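Blocks and Carton on Green Cloth
Plona Bench Notes, Gallery 4
Compiled by Kevser Öztürkmen, 17 March 2026

The pages in this series record tabletop arrangements of small plain objects. The set below uses light wooden blocks and one white cardboard box on green cloth. Blocks are stock pieces from the Drekville workshop, unfinished, with no paint or wax. Captions give placement first, then surface notes. Full-size files are kept under folder 318 and can be requested from Nevzat Tokgöz.

1. Box at center, corner forward

The box is set at an angle, so two side faces and the top are presented together. Printing on the top face: barcode, small code text, QR code and a large 4.

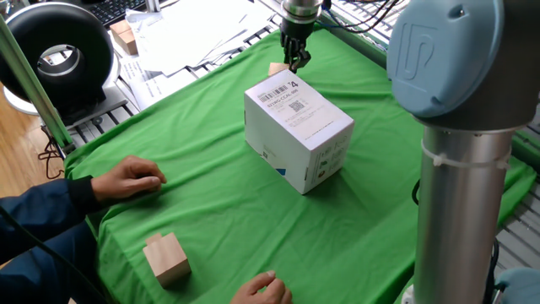 Cloth was chosen over bare board for two reasons. It cuts glare on the pale wood, and it keeps light pieces from sliding when a hand rests nearby. The drawback is creasing. Pressing at low heat removes most of it, but fold lines from storage return within a day. Rolling the cloth on a tube works better than folding.

2. Block behind the box

Small block of light wood on the far side of the box. Wrinkles in the cloth are soft and run mostly along the front edge, where it drapes. The lower corner of the left-facing side carries a small blue mark.

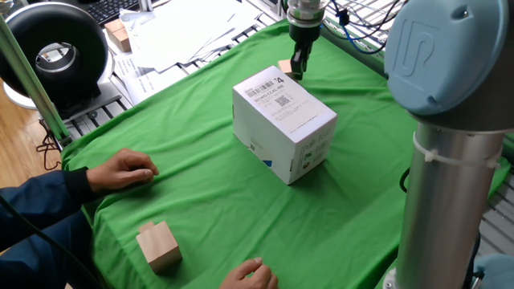 3. Three blocks and the box

The box lies on its side near the center, edges slightly worn, with a small cube to its left. At lower right, a larger rectangular block and a second cube are placed together and form a stepped shape. Wood tone is the same pale shade on all three. The cloth is more heavily creased in this view, and its far edge folds over a metal rail.

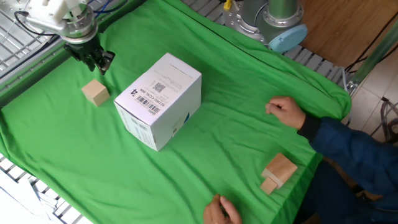 Notes on handling

Store blocks dry and out of direct sun. Untreated wood darkens with skin oil; wipe with a dry cotton cloth after use. Cartons should be kept closed and should not be stacked under anything heavy.

Captions checked by Fadime Ersoy. The next gallery, on the Insaurralde tins, is planned for July.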